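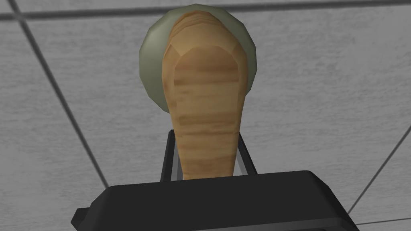 Fig. 1. Wooden-headed utensil held by the stem, two-finger gripper. Simulated.

Week 6 – Can machines do the chores yet?
Course notes, Household and Workshop Automation
Sulastri Halim, Ileswood

Read before the 7th September session. Bring your chore list from last week.

1. Where we left off

Last week we split each chore into the parts people do without thinking. Washing up came out the longest, and most of you still left out scraping the plate. Keep that in mind whenever somebody tells you a robot can "do the dishes". Ask which part, and whose dishes.

2. Holding a thing and using a thing

Look at Fig. 1 again. The fingers are closed on either side of the stem and the head stands up clear of them. As grips go, I have no complaint about it. You would probably hold it in much the same place.

Now stir porridge with it. The pot pushes back. The porridge is thin at the start and thick at the end, and it catches on the bottom in one spot. You feel that through the handle and lean a little harder there. A machine with two flat fingers has to stop the stem from twisting between them, and it has to notice when the stem has begun to twist. A still picture of a grip tells us nothing on either point, and neither does a good deal of published video.

For your notes, three separate questions:
Can it pick the tool up?
Can it keep hold of the tool while the tool is pushed about?
Can it tell when the job is done?

Most of the claims you will read answer the first and let you assume the other two.

3. What simulation is good for

I am not against simulation. It's cheap, nothing gets broken, and you can run the same grasp all night with the spoon turned a little each time. Anyone training a gripper would be silly to skip it.

The trouble starts when the score travels without its label. In a simulator, wood is a colour and a grain pattern laid over a shape, plus whatever friction number somebody typed in. Behind the utensil in Fig. 1 there is speckled grey tile with dark grout lines and not a crumb on the part we can see. My kitchen floor at home has never looked like that, and I only have one child.

Real handles are greasy. They swell, they split, and somebody has left one in the sink under a roasting tin.

4. Case for discussion: the Borkitden trial

Borkitden tested a kitchen arm built by Siregar on one chore: take a utensil from the bench and put it in the rack. In simulation they made 657 attempts and reported a very high success rate, which the brochure prints in large type. On a real bench they made 75 attempts. The brochure mentions these on the back page, and says a staff member "reset the workspace as needed".

Gilang Halim, who will join us for the second half of the session, has worked on the bench side of trials like this one. (Yes, he is my brother. Be as hard on him as you are on me.) He'll argue that resets are normal at this stage and that I'm being unfair. He may be right that they are normal. I still want to know how many there were and who got paid to do them, as that person was doing part of the chore.

5. The shop floor is easier, up to a point

At the Mulel plant the same kind of gripper moves identical parts from one tray to another, and it does so well. The trays are fixed, the parts don't vary, and people stay out of the way. Plenty of money was spent making the job suit the machine. Few households will rebuild their drawers for a robot, and I would not advise mine to.

So my answer to the title, for now, is no for the kitchen and yes for a narrow slice of the factory. You are welcome to change my mind – with numbers from a real bench, please.

6. To hand in

Choose 2 chores from your list, one from home and one from a workplace. For each, write half a page covering:
– the tool used and where a person grips it
– what pushes against the tool during the job
– how a person knows when to stop
– what would have to be tidied or set out before a machine could start, and who would do it

Hand-drawn sketches are fine. Please don't use a company video as your only source. Late work goes in the box outside my office, as usual.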